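Collecting drawer demonstrations, part two

Sep 19, 2022 · 4 min read

The March post covered the arm, the mounting and the first attempt at a recording format. The format has since been thrown away. What follows is how the drawer set is collected now, mostly so that I can find it again.

The task is narrow. The hand starts away from the drawer, moves to the handle, pulls, and lets go. One recording is one attempt, from the moment the operator presses the pedal to the moment they press it again. Each recording holds the head camera stream, the joint angles of arm and hand, and the commanded angles. The commanded angles were missing from the old format. Without them the learner was being trained on where the arm had got to, with the lag included, and it copied the lag.

Rundix does the recording and Pudik does the replay and labelling. Both are my own scripts and neither is in a state to share. Rundix writes to disk in blocks of 100 samples, so a crash loses one block at most.

The drawer unit stands on a thick pad on the table. The pad has enough give that a hard pull shifts the whole unit forward, and the start pose for the next attempt is then wrong by a few millimetres. I used to correct this after every attempt. I now leave it for 20 attempts, then put the unit back. The small drift gives some variation in position at no cost, and the policy trained with it copes better with a unit placed by hand.
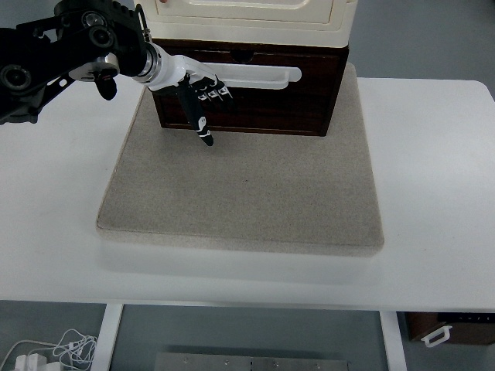 Finger choice took longer to settle. A full grasp on the handle works but needs the wrist angle to be close to right, and operators correct it in different ways. Hooking with the index finger and keeping the others folded is easier to repeat. The approach is also simpler to label, as there is one fingertip to track. The drawback is that the load goes through one finger, so pull speed is capped in software.

The set stands at 397 recordings after filtering. The target is 2000, which I took from the drawer experiments at Lornham and have no better argument for. Filtering removes anything with a dropped camera stream, anything where the pedal was pressed late, and anything where the hand waits more than 20 seconds before moving. Failed pulls are kept and labelled as failed.

Still to do: a second handle height, and a fix for the clock offset between camera and arm.

6 comments · 14 shares

Recent posts
Clock offset, measured badly
Replacing the Panagiotou foot pedal
Pudik: labels as plain text
Mounting the arm (March)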